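Sweater season, put away

Last updated: February

The closet in our Tullereck apartment is tiny, so twice a year the winter things come out and get sorted on the bed before they go into the bins. I like doing it more than I should! There's coffee, there's the radio, and there's the small thrill of finding a sweater I forgot I owned (it happens every single time). A few of you wrote in after the linen post asking how I fold bulky things so they don't spring open again. Short version: on a big flat surface, slowly, and with the sleeves dealt with first.

The pile this time came to 17 pieces, and I only kept 10 for next winter. The rest went to the Andstead swap shop, where I promised myself I wouldn't bring anything home. I brought home a scarf.

1. The red one, laid out flat

I always start with the warmest, fuzziest thing in the pile while I still have patience. Dark red, brushed on the inside of my brain as "the cozy one," and it gets the whole right side of the bed to itself. One sleeve goes straight out along the top so I can get the wrinkles out of it with my palm before anything is folded. The sheet underneath is the blue and mauve one with the starry shapes, which I bought for the colors and have loved ever since – it's gone soft in the way that only sheets you use constantly do.
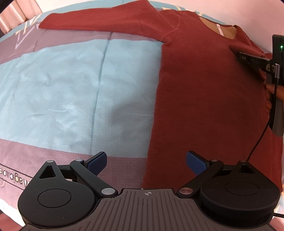
2. Folded over, with the blue for company

Reds and pale blues together make me so happy. The top is folded and draped on the diagonal with its beige neck lining still showing, and the light blue spread out next to it is fleecy and soft and just the right partner for it. I like to leave the neckline facing up like this while I'm working, so I can find the label again without digging (the print on mine are all fading anyway, but I know which is which).

My usual order, for those who asked: sleeves across the back, sides in, then up from the hem in thirds. If it's really thick I only fold it in half and let it be a bit lumpy. Lumpy is fine. I used to roll everything after reading about it in the Plarstead newsletter, and rolling is great for T-shirts, but my heavy tops came out in spring looking like they'd been slept in by a dog. So now they lie flat, heaviest at the bottom, with a bar of cedar in the corner of the bin. The bins are from Strömberg and they slide under the bed with maybe a finger's width to spare.

One more thing I do, and you can laugh: I leave a note on top of each bin saying what's in it. Last year's just said "red, red, gray, the itchy one" and I knew exactly what I'd find.

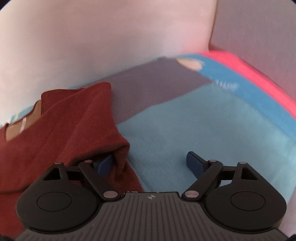
Odalys wrote in to say that she folds hers the same way but turns them inside out first, so any fading or dust lands on the side that doesn't show. She also swears by an old pillowcase around each thick top in place of a bin, and says hers come out smelling of nothing at all, which she means as high praise. I'm trying the pillowcase idea on the gray one and will report back. The inside-out part I'm less sure of – I like seeing the right colors when I lift the lid!

Next up is the sock drawer, and I may need more coffee for that.

154 shares
2 comments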